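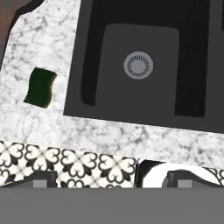
A simulated kitchen used in the Prandbridge project, with the sink and a green sponge in front of the gripper.

April
By the Priltgate Press Office

FOMBERG — Priltgate, which runs staff kitchens for employers in the Fomberg area, is bringing robot arms into the cleanup side of its work, and the people who do that work now are helping decide how. The project is called Prandbridge. It covers seven kitchens, and it begins on a computer, where a simulated arm can practice at a simulated sink as often as anyone likes without breaking a plate.

The software comes from Obeidat, a simulation company also based in Fomberg. Its team has built home-style kitchens like the ones many of our clients now put in for their staff, with stone counters, tiled walls and everyday things left by the sink. The arm is given small jobs that will sound familiar to anyone who has closed up a kitchen: pick up the sponge, move the pan, leave the counter clear. So far it has made 753 practice runs, and kitchen staff have sat in on many of the reviews.

Those reviews have been the best part of the project for us. Our kitchen crews know things that never made it into a manual. They know where people leave a pan when they're in a hurry, how far a handle can stick out before someone catches a sleeve on it, and how annoying it is when the sponge ends up in a different spot every night. Obeidat's engineers have been taking notes and changing the practice jobs to match. After one Tuesday session the whole order of the closing routine was rewritten, with pans moved first and sponges second, the way the evening crew has always done it.

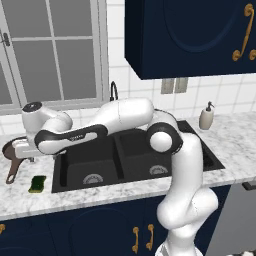

Reach is another thing the crews asked about early. An arm that works from the front of a counter takes up room that a person would use, and in a narrow kitchen that matters a great deal. Prandbridge therefore treats the arm's place at the counter as part of the job to be planned. Crews can look at different positions on screen and say which ones would get in their way — before anything is bolted down in a real kitchen.

Priltgate employs 313 people, and no jobs will be cut as part of Prandbridge. What will change is the end of the shift. Closing cleanup is the work our staff most often ask to trade away, and it falls at an hour when everyone wants to be on the way home. As the arms take on more of the clearing, those hours will move to food preparation and to serving, where crews have told us they are stretched thinnest at lunch. Pay grades stay as they are, and no one will be asked to work alone with an arm.

There will be new work too. Each kitchen will have 2 trained leads who can start and stop the arm, set its jobs for the night and send problem reports straight to Obeidat. The training is paid, takes place during normal hours and is open to everyone on the kitchen crews, including part-time staff. We were delighted by how many dishwashers put their names down in the first week!

Plenty is still to be worked out. Simulated counters are tidier than real ones, and a kitchen after a birthday lunch is a hard place for any machine. The first real arm will go into Priltgate's own staff kitchen in Fomberg, where our people can try it, complain about it and suggest changes before any client kitchen follows. Crews will vote on whether their kitchen is ready for the next step.

About Priltgate
Priltgate runs and staffs workplace kitchens in and near Fomberg. Questions about the Prandbridge project, including requests to visit a review session, can be sent to the Priltgate press office.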